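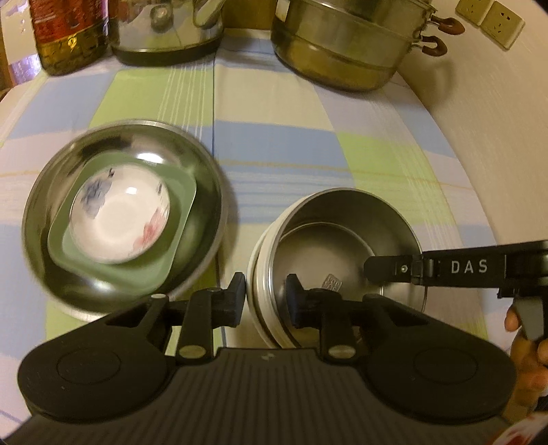
2 min read

Home | Kitchen | Laundry | Workshop | Research Notes

Nesting bowls: what a gripper study suggests for the home cupboard

The Tridthorpe household research unit studies how kitchen tasks can be taught to robots by recording people as they carry them out with a hand-held gripper. The bowl trials, completed in March, covered stacking and unstacking of everyday dishes on a cloth-covered table. The recordings were used to train a two-fingered robot arm, and its results were compared with those of the people who had made them.

The trained arm completed 80 per cent of unstacking attempts from a set of 900 recordings. Most failures fell into 3 groups: bowls of nearly equal size that wedged together, small dishes lying flat inside larger ones, and fingers that closed on two rims at once. Steel bowls within steel bowls were the hardest to separate. A patterned porcelain bowl inside a green dish was easier to tell apart, as the rims differed in colour.

The unit offers the following advice to householders on the basis of these results.

Leave a finger's width between the rims of nested bowls. Where two bowls fit too closely, store them in separate stacks.

Limit each stack to 3 pieces, with the heaviest at the bottom.

Place porcelain inside a dish of a softer material before it goes into a metal bowl. Lift the inner pieces out one at a time.

Grip a single rim, with one finger inside the bowl and one outside, and raise it straight up. Tilting was the most frequent cause of wedging in the trials.

Keep kettles and oil bottles at the back of the work surface while bowls are being sorted.

Further trials with lidded containers are planned under the Indance project.

We use cookies to improve this site. Accept | Manage settings

Contact us | © Tridthorpe | Back to top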